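How to Try a Toast Chore With a Two-Armed Robot (and What to Expect From It)

Posted 10/17/20 by Ainhoa Pacheco

People ask me all the time whether a machine can make breakfast yet, and my answer is always "well, which part of breakfast?" A toaster already does the hard part, bless it. What's left over is the fiddly stuff that you and I do half asleep: picking up a floppy slice, finding the slot, pushing the lever, fishing the toast out and getting it onto something. That's the chore I'd like to help you set up today, and it's a lovely first one if you have access to a pair of arms and a free afternoon (or, let's be realistic, several).

What you'll need
A two-slot toaster, plain as you can find
A tray with a raised rim
A table you don't mind scuffing
Bread, and more of it than you think
A person standing close by, the whole time

Step 1. Lay out the table
Put the toaster near the middle, turned a little, so that one arm can get to the lever end while the other comes in over the slots. The tray goes to the right, flat on the table, well within reach of the right arm. Run the power cord out the back, away from both grippers. I skipped that last bit on my first try at Pallarora and spent the rest of the morning untangling things, so please learn from me!
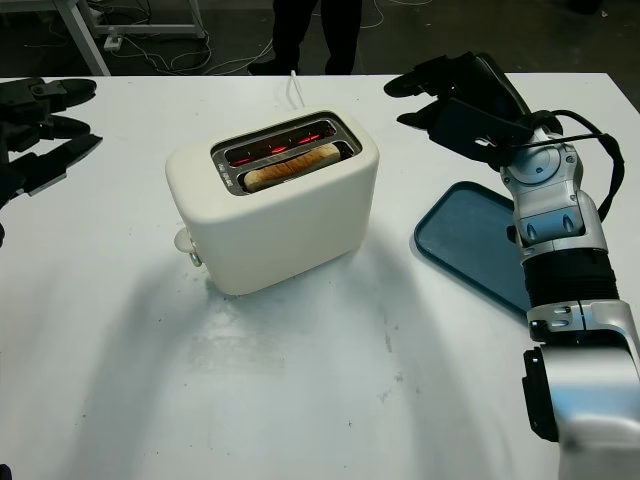
Toaster on, bread in the front slot, tray to the right.

Step 2. Teach the halves separately
It's tempting to go straight for the whole routine, from bag to plate. Don't. Houshang Shahbazi, my very patient bench partner, split ours into 2 jobs, loading and unloading, and we practiced each until we were thoroughly sick of it. Loading is harder than it looks. Bread bends and sheds crumbs, and no slice is quite the same shape as the last, so a grip that's fine on a crusty end piece will squash a soft one flat.

Step 3. Deal with the lever
The lever wants a firm push straight down, and a light toaster would much sooner slide across the table than cooperate. Have the other arm steady the body while you press, keeping its fingers well away from the slots. Go slowly here. 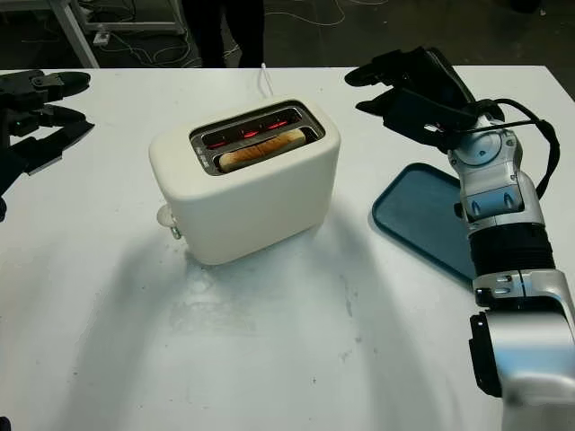 Step 4. Wait, and then go in for the toast
Park the arms clear of the slots during toasting and leave them parked until the elements have gone dark. Only then bring the gripper over and take the slice by the crust. If it sits too low to grab, switch off, unplug, let everything cool and lift it out yourself. Never let metal fingers go down into the slots, however close the toast looks.

So, can machines do this chore yet?
Sort of! We ran 9 full tries in our last session and I was happy with 2 of them, which Houshang thought was generous of me. Give a robot the same toaster in the same spot and it can get pretty good. Move the tray a few inches or bring home a different loaf, and you may be back to Step 2. For now I still make my own toast at home, and I'm faster at it, though I do burn it more than I'd like.

Next time I'll go over buttering, so bring napkins.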